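Watstead Utility Notes: Gallery
The Laundry Corner, Top Loader and Bag

Compiled by Agnes Paterson. Notes on loads by Ruaridh Niven.

Thursday, September 26, 2019

The gallery covers the laundry corner at Watstead: one top-loading washing machine, one laundry bag on the floor beside it, and the household whites. Earlier galleries dealt with the airing cupboard at Evotby and the drying lines at Guthrie. Readers asked for more on small spaces, where there is no worktop and sorting has to be done over the bag or over the machine itself.

The general arrangement is simple. The bag stands to the right of the machine. The lid opens fully before any item is moved, and stays open until the drum has been checked. Items that are not part of the white load are kept separate and washed later in the week.
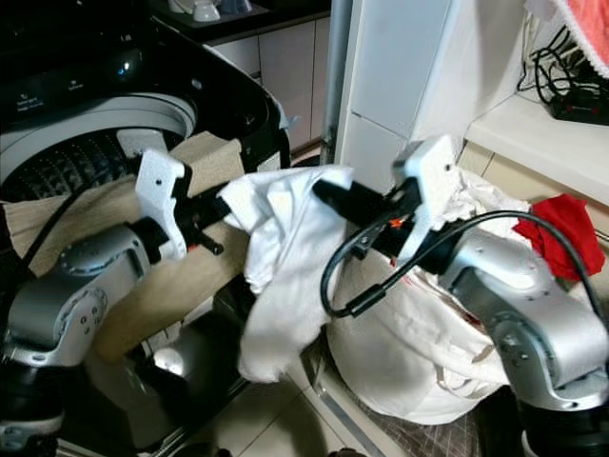
Top loaders are easier to load in a tight corner than front loaders, as no floor space is needed for a door swing. The drawback is depth: small items settle against the drum wall and are missed when the load is taken out. Run a hand round the full circumference before closing the lid. The drum is perforated stainless steel with a white rim at the opening, and a pale item can be hard to pick out against that rim in poor light. The beige piece over the front of the machine should not go in with the white cloth. Beige and tan fabrics are treated as light colours at Watstead and get their own wash.

Notes on the load

Maximum weight for a mixed white load is 6 kg dry. Heavier loads are accepted by the drum but rinse badly, and the folds hold detergent. Spin is set at 600 for thin cotton and left there. R. Niven tried a higher setting in the spring and found the creases harder to press out, with no useful saving in drying time.

Shake each piece out singly. A cloth that goes into the bag in a crumpled state will come out of it with set creases, and the longer it stays there the more ironing it needs. Thin whites should not remain in a full bag for more than a day.

The lid seal, where fitted, is wiped after the last load of the week. Leave the lid up for an hour afterwards so that the drum can air. 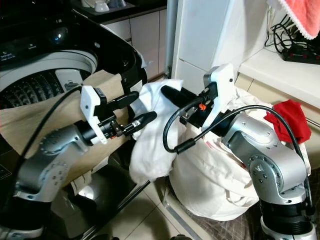 Issue 11, page 7

White garment between the machine and the laundry bag. The bag is white and well filled, and at this level of filling it is better to take pieces from the top one at a time. Pulling from lower down drags other items out with it and tends to stretch necklines and cuffs.

Bags of this general kind keep their shape poorly on a hard floor. A plain cotton bag can be stood inside a shallow crate if it leans. The Trukislow pattern for a crate of suitable size was printed in an earlier issue and is still available on request.

Corrections and additions to A. Paterson. The November gallery will cover the boot room at Guthrie, including the coat rail and the drying rack above the boiler.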